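Skikero Lacquered Bench Boards

Home > Workshop > Bench tops and boards

Skikero bench board, wood with a high-gloss lacquer
£149 including a set of fixing brackets
In stock, usually sent out within 2 working days

If you have ever tried to do a tidy bit of work on a bare slotted metal platform, you will know why we started making these. Small screws roll into the grooves and stay there, a pencil goes straight down a channel, and anything with little rubber feet rocks about because one foot has found a slot and the other three haven't. We grumbled about it in our own workshop at Peswood for years before Idalina Coelho brought in an offcut from a table she was making at home, laid it over the top and got on with her morning. By tea time everybody wanted one.

The board you can buy today is a good deal better finished than that offcut (it had a ring from a coffee mug on it, for a start!), but the idea is just the same. It's a proper wooden surface that sits on your metal platform and gives you a flat, friendly place to put things down. We choose timber with plenty of figure in it and we leave the knots where we find them, so yours will have its own pattern and it won't be quite like your neighbour's. Then it has several coats of a warm orange-brown lacquer, rubbed down by hand between each one, and a last coat that brings up the shine.

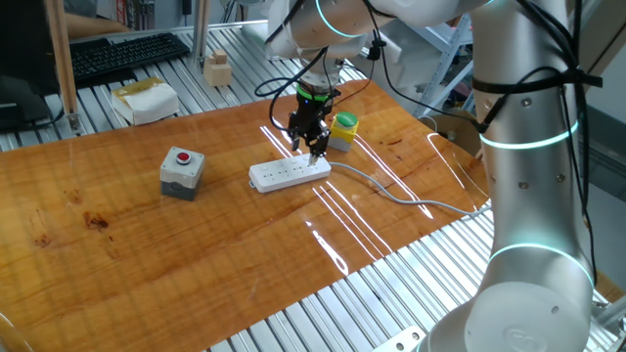 We are often asked whether the gloss is practical, and we do think so, though we'd be the first to say it isn't for everyone. A glossy board wipes clean with a damp cloth, it lets you slide a box or a power strip along without snagging, and you can spot a dropped washer on it straight away. What it will also do is throw back your ceiling lights. If you have long strip lights overhead you'll get long bright streaks across the surface, and some people find that tiring by the end of the afternoon. Turning the board so the streaks run away from you helps a bit, and so does a lamp at the side with the main lights off. We also do the same board in a satin lacquer, made to order, at the same price. Please allow 9 working days for that one.

Fitting is simple and you won't need to drill the board. Lay it on the platform, push it to where you want it, then bolt the small metal brackets into the slots so that they sit snugly against the edges. Don't force them hard up against the wood. Timber moves a little with the seasons and it likes to have a hair's breadth of room. If your platform is an odd size, send us the measurements before ordering and we'll cut to suit.

A word on leads and cables, as we get a good many letters about them. The edges of the board are rounded over, so a power cord can run across and off the side without resting on a sharp corner. Do keep soldering irons and glue guns on their stands, please. Lacquer is tough stuff but it marks with heat, and a scorch is very hard to polish out. 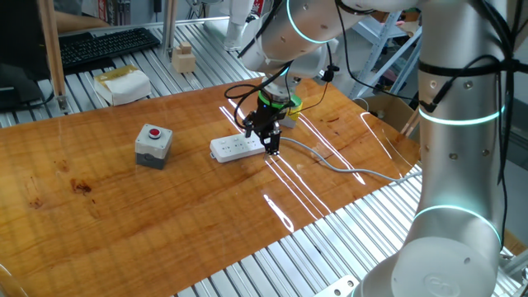 Berkay Sarıgül wrote that he had been nervous about putting anything with a bit of weight on a shiny finish, and had kept a tea towel under his switch boxes for the first month. He has since taken the towel away, and he says the only scratch so far is one he made himself with a tape measure. He did wish the care leaflet had been clearer about which polish to use, and would like to see a wider board for people with two jobs on the go at once.

On the polish, he's quite right, and we have rewritten the leaflet. Use a soft cloth and plain water for everyday wiping, and a silicone-free furniture polish once or twice a year. Nothing gritty, and no kitchen sprays with bleach in them.

The wider board is on its way too. It will be called the Fladau, it should be ready in June, and the price will be £200 with brackets. If you'd like to hear when it's in, send a note to Babita Grewal in the order office and she'll put you on the list.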